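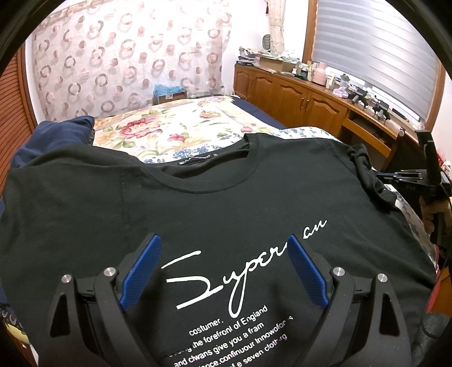

black tee on the bed. ok, squad thread

1/ Plorkley have put out their squad for the one-dayers v Sundaram and I have thoughts. typing this on the bus so bear with me

2/ no left-arm quick. none. on a Kurkex Oval pitch that's been doing plenty for the lefties all season. baffling

3/ keeper spot: they've gone with the kid over the bloke who made 191 in the two-dayer back in November. Can't argue with the gloves, kid's hands are lovely. But batting him at 6?? he's a number eight at best right now

4/ the allrounder stays in. average of 30 with the bat, bowls his overs, fields at point like a maniac. happy with that one. first name on my sheet

5/ someone asked about the Kato game. yes it was a shocker, yes we dropped the skipper on nought (their skipper I mean, not ours). moving on

6/ spin is where we win it imo. Sundaram's middle order sweeps everything and the square boundary at Kurkex is long on the scoreboard side. bowl straight, put two out there, wait

7/ crowd for the Kato match was 2,030 which is massive for us. car park was a nighmare. get the tram if you're coming, it stops right at the members gate

8/ my XI: same top four, allrounder at five, old keeper back at six, kid plays as a fielder only if someone's hammy goes. both spinners. three quicks, and pls give the new ball to the tall one from the river end

9/ will they do this. no. they'll play one spinner and a spare medium pacer and we'll be none for two in the chase

10/ correction to 2, been told there IS a lefty on standby, just not in the named squad. still reckon he should be in it

11/ weather looks fine, bit of cloud early. bowl first if we win the toss. thats my stop, replies later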